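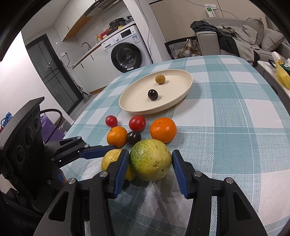 November, after supper

Picking up the marmalade notes again, with the kitchen still smelling of last night's pot. Baiba, if you are reading this in the shared folder, the short version is that batch four set and batch three did not, and I think I finally understand why, so please don't throw batch three out before I have had a go at it.

Batch three was the one where I got greedy with the water. I had 900 grams of fruit and poured by eye, and then I got talking on the phone to my sister in Skasville and let the peel simmer with the lid on the whole time. A lid keeps everything in - lovely for soup, no good at all for this. By the time the sugar went in there was far too much liquid, and I spent the rest of the evening chasing a set that never came. It tastes very nice all the same, bright and a bit sharp, and it would be grand over ice cream.

For batch four I used the same weight of fruit and the wide Blomqvist pan, lid off after the first 45 minutes. Pips and pith tied up in muslin, squeezed hard at the end with the back of a spoon until the cloudy stuff came through. I do think the squeezing matters more than either of us gave it credit for. Wrinkle test on a cold saucer was a clear yes on the second try, and I took it off right there and let it stand before potting so the peel wouldn't float.

Things still bothering me:

- the Vitau thermometer reads low. It gave 97 C in water at a good rolling boil, so **trust the saucer** for now
- peel in batch four is cut too thick. Next time half that, and I'll sharpen the knife first
- Baiba's note says to soak overnight, mine says don't bother. We have never tested it side by side and we should
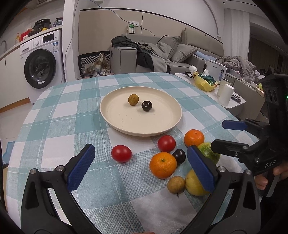
*Plum and tomatoes, with mandarins, on the plaid cloth.*

Now, about the mandarins. I would love to try them on their own, but the peel is thin and goes to nothing in a long simmer, so my plan is a small trial with lemon added for the set, peel held back and put in late. I'll do a half quantity so it doesn't hurt too much if it fails. Plum can wait its turn, though I keep thinking about plum with a strip of orange peel in it, the way my aunt used to do it in those squat Rindura jars with the lids that stuck.

Sugar for the trial: start at 167 g per cup of strained juice and taste before adding any more. Baiba Venckus has the small scale, so could you bring it back please? And labels, we are down to the last sheet.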